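**Week 6 - Joint clearance and flux (read before the shop session)**

Welcome back! Last week we melted things on purpose. This week only the filler melts, and I think it's the best week of the course.

### Clearance first

Brazing filler moves by capillary action. Keep the gap small and even and the filler will race through the joint - it's a joy to watch. Open the gap too far and it just sits there in a puddle. Too tight, and flux gets trapped with nowhere to go.

- Measure the gap cold, then think about it hot
- Brass sleeve over steel rod: the brass grows more, so the gap opens
- Steel sleeve over brass rod: the gap closes
- Deburr both parts, every time

### Flux

Flux dissolves oxides and keeps new ones from forming. It won't clean off grease! Degrease first, then abrade, then flux. Judite Rebelo will show you how to tell from the look of the flux when the base metal is nearly ready.

### Heating

Heat the parts, and let the parts melt the rod. Go for the thicker piece first. For the lap joint, plan on about 11 minutes from fluxing to quench.

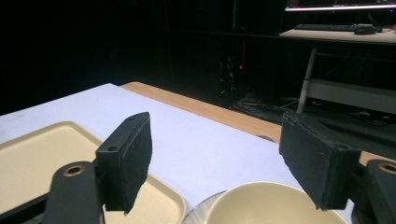
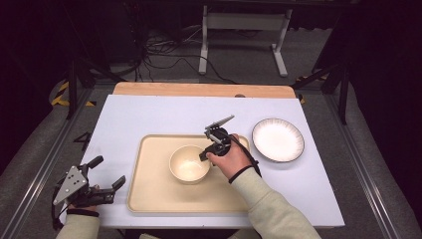
Mixed-metal joints are where all this gets really fun, and we'll do 3 of them before December. Each metal takes heat at its own pace, so you have to keep the flame moving. Picture a brass-colored ring marking a bolt hole, like the one on the black mounting arm: if you had to braze a ring that small into a steel arm, where would you point the torch? Bring a sketch and your reasoning. Cristóvão Peixoto has the filler chart if you want to check melting ranges.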